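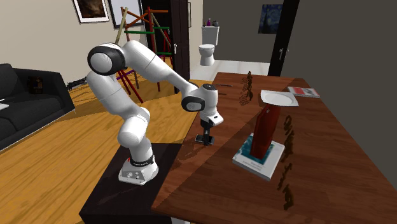 원격 조작으로 시연을 기록할 때 그리퍼 끝이 테이블 바로 위에서 멈칫하다가 튀는 문제를 드디어 재현했습니다! 며칠 동안 "가끔 그래요" 수준으로만 보고되던 건이라 저는 지금 꽤 신이 나 있습니다. 재현 장면은 늘 쓰던 거실 시뮬레이션이고, 손가락을 벌린 채 수직으로 내려와 테이블 가까운 쪽 가장자리 근처에 떠 있는 이 자세에서 시작하면 됩니다. 과제는 책 위에 세워 둔 검붉은 직육면체 블록을 집어서 안쪽의 흰 사각 접시 가운데 오목한 곳에 내려놓는 것입니다. 블록이 좁고 길쭉한 데다 살짝 기울어 있어서 손이 조금만 튀어도 바로 티가 나고, 그래서 이 버그를 잡기에는 정말 좋은 과제예요.

티켓 번호: 1337
제목: 원격 시연 기록 중 하강 구간에서 목표 자세가 순간적으로 튐
프로젝트: Tarnham (원격 교시 및 시연 기록)
관련 모듈: Evitz 입력 브리지, Rondonuwu 장면 서버
담당: Hakim Lubis
상태: 해결, 후속 작업 2건 분리
우선순위: 높음

증상

조작자가 핸드 컨트롤러로 팔을 천천히 내리면 테이블 표면에 가까워지는 구간에서 그리퍼가 잠깐 굳은 것처럼 서 있습니다. 그다음 밀린 움직임이 한꺼번에 들어오면서 옆으로 툭 튑니다. 화면으로만 보면 조작자가 손을 떤 것처럼 보여서 처음에는 다들 조작 습관 문제라고 생각했어요. 저도 그랬고요(조작하신 분들께 죄송합니다).

기록 파일을 열어 보면 얘기가 다릅니다. 컨트롤러 쪽 원본 궤적은 아주 매끈한데 로봇 쪽 목표 자세에만 계단이 있습니다. 이런 시연이 학습 데이터에 섞이면 정책이 그 멈칫거림까지 성실하게 배웁니다. Drirnon 쪽에서 올린 평가 영상에서 팔이 블록 앞에서 한 박자 쉬고 들어가던 것도 같은 원인으로 의심했습니다.

재현 절차

1. 거실 장면을 불러오고 팔을 시작 자세로 보낸다.
2. 기록을 켠 상태에서 클러치 버튼을 눌러 조작을 시작한다.
3. 블록 쪽으로 이동하다가 손목을 돌려 손가락 방향을 블록 면에 맞춘다.
4. 클러치를 놓고 손 위치를 편하게 고쳐 잡은 뒤 다시 누른다.
5. 바로 하강한다.

4번이 핵심입니다. 클러치를 한 번도 놓지 않고 끝까지 가면 절대 안 나옵니다. 그동안 재현이 안 됐던 이유가 이거였어요. 저는 팔이 긴 편이라 중간에 고쳐 잡을 일이 별로 없었거든요.

진행 기록

오전 10시. 네트워크 지연부터 봤습니다. 장면 서버와 입력 브리지를 같은 장비에 올려도 증상이 그대로라 제외했습니다.

그다음은 충돌 처리. 테이블 근처에서만 눈에 띄니까 그리퍼와 테이블 사이의 접촉 여유값이 너무 큰 것 아닌가 했습니다. 여유값을 줄여도, 테이블 충돌을 아예 꺼도 똑같이 튑니다. 조금 실망했지만 범위가 확 좁혀져서 좋았습니다.

책 위 블록을 빼고도 해 봤습니다. 여전히 재현됩니다. 물체와는 관계없다는 뜻이고, 장면 파일은 건드릴 필요가 없습니다. 흰 접시와 책의 위치는 기존 그대로 두었으니 예전 시연과 비교하셔도 됩니다.

점심 이후. 로그에 클러치 상태를 같이 찍어 봤더니 답이 바로 보였습니다! 클러치를 다시 누르는 순간 기준 자세를 새로 잡아야 하는데, 위치는 새로 잡으면서 회전은 이전 기준을 그대로 쓰고 있었습니다. 손목이 돌아간 만큼 목표 자세가 어긋나고, 역기구학 쪽 속도 제한이 그 차이를 막고 있다가 필터가 따라잡으면서 한 번에 풀립니다. 멈칫과 튐이 한 세트였던 겁니다. 공중에서도 사실 똑같이 일어나는데, 테이블 위에서는 비교할 표면이 가까이 있으니 더 잘 보였을 뿐이에요.

수정 내용

Evitz 브리지에서 클러치가 다시 눌릴 때 위치와 회전 기준을 같은 틱에 함께 갱신하도록 바꿨습니다. 필터 내부 상태도 그때 현재 자세로 초기화합니다. 코드로는 몇 줄 안 되는데 손맛이 완전히 달라졌습니다. 고쳐 잡고 내려가도 팔이 손에 착 붙어서 따라옵니다. 한번 해 보세요, 진짜 기분 좋습니다.

속도 제한값은 바꾸지 않았습니다. 올리고 싶은 유혹이 있었지만 그건 증상만 가리는 쪽이라서요.

확인

위 절차를 조작자 3명이 각각 돌렸고 계단은 나오지 않았습니다. 클러치를 일부러 연달아 눌렀다 놓는 짓궂은 시험도 통과했습니다. 손으로 팔을 직접 잡아끌어 가르치는 방식은 입력 브리지를 거치지 않으므로 영향이 없습니다. 그쪽으로 모은 시연은 안심하고 쓰셔도 됩니다.

이미 기록한 데이터

원격 조작으로 모은 기존 시연은 전부 버리지 않아도 됩니다. 클러치 재입력이 없는 시연은 그대로 유효하고, 재입력이 있는 시연은 그 직후 목표 자세의 차이를 검사해서 걸러내면 됩니다. 원본 컨트롤러 궤적이 남아 있는 파일은 수정된 브리지로 다시 재생해서 살릴 수도 있는데, 이때 물체가 원래와 다르게 움직일 수 있으니 블록이 접시에 놓이는지 결과를 꼭 눈으로 확인해 주세요.

댓글

데이터 담당: 걸러낸 목록은 티켓에 첨부하면 될까요? 재생으로 살린 시연은 원본과 이름을 구분하고 싶습니다.

Hakim Lubis: 네, 첨부해 주세요! 이름은 뒤에 replay를 붙이는 걸로 합시다. 원본은 덮어쓰지 말아 주세요.

조작 담당: 새 브리지로 접시에 내려놓는 것까지 해 봤어요. 예전에는 손목 돌린 다음 고쳐 잡는 게 무서워서 이상한 자세로 버텼는데 이제 안 그래도 되네요. 다만 손가락을 닫는 트리거가 조금 예민한 것 같습니다.

Hakim Lubis: 그 버티던 자세, 저도 압니다. 트리거는 데드존 문제로 보여서 별도 티켓으로 뺄게요. 어느 정도 당겼을 때 닫히기 시작하는지 기록 하나만 남겨 주시면 큰 도움이 됩니다.

후속 작업

트리거 데드존 조정. 조작 담당의 기록을 받은 뒤 시작.
기록 종료 시 목표 자세의 계단을 자동으로 검사하고 조작자 화면에 바로 경고 표시. 10월 배포에 넣는 것이 목표이며, 판정 기준값은 걸러낸 목록을 보고 정함.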